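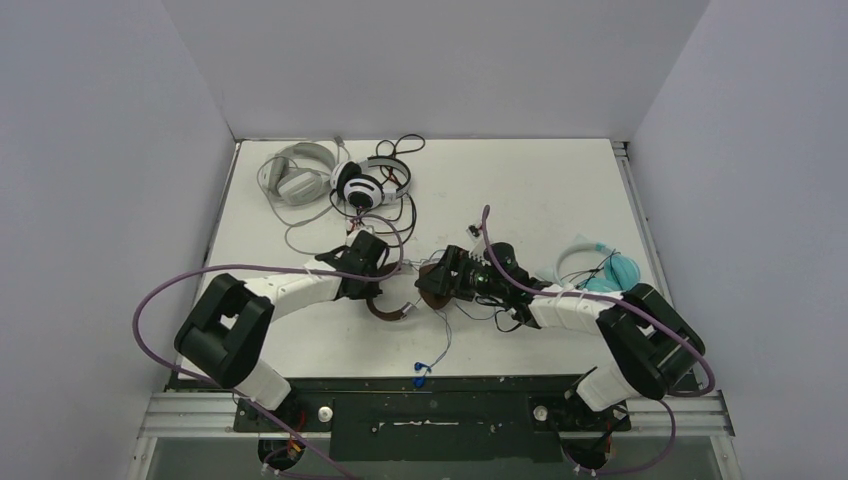 Triin Sproģis told me after the last one of these that I'd spent twenty minutes on hedges and never once said when to cut them, so I'm starting there tonight, and Triin, I hope you're sitting comfortably.

(wait for them to settle, slide stays up)

Late winter for the laying, July for a light trim once you've checked for nests, and then leave it be. I know how tempting it is to go out with the shears on the first bright morning – I've done it myself, and I had a very sulky blackthorn for two years afterwards.

Now, some of you know the long hedge on the Strachan side of Brakarberg. When I first walked it there were 600 metres left of it, and 300 of those were more gap than hedge. You could have driven a tractor through in places, and I believe somebody did. We put in more than 700 young plants, mostly hawthorn, with some hazel and field maple where the ground stays damp.

(next slide, don't rush this bit, people like the hazel)

Laying it is slow work and I won't pretend otherwise. You cut low down on the stem, nearly all the way through, and ease it over uphill. It looks dreadful at first! I had a very kind lady from Rerton stop her car to ask whether I was all right. But the sap still gets along that thin strip of bark, and by summer there's new growth coming from the base.

(pass the billhook round, handle first, ask for it back)

If you've only a short run at home, have a go at one stem and see how you get on. I'm at the lower gate on Saturday with spare gloves, and there'll be soup.

Questions, then tea.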